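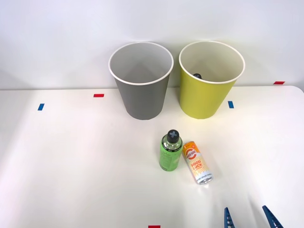

The Ketmont bench, with a bottle and a can in front of two paper cups.

Ketmont teaches its arms by teleoperation. An operator moves a hand-held leader, the gripper copies it, and the joint angles are logged with the camera feed. A task set holds 111 demonstrations, each limited to a single goal and started from a tape mark on the table.

Containers are a standard subject. A bottle on its base can be approached from most sides. A can at a slant restricts the approach, and a neighbor close by restricts it further. Operators are told to open the fingers early and to stop for three seconds before closing.

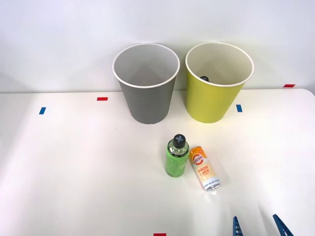

Raymonde Leclerc objects to the pause. In her view a policy trained on it learns to wait, and she would cut those seconds from every log before training.

Ketmont keeps them for now. Its trainer, Stivow, drops runs with more than five corrections, and the rest go in unedited. A comparison of paused and trimmed logs, 500 training passes on each, is scheduled for August. The leader arm, built by Tukier, stays the same for both.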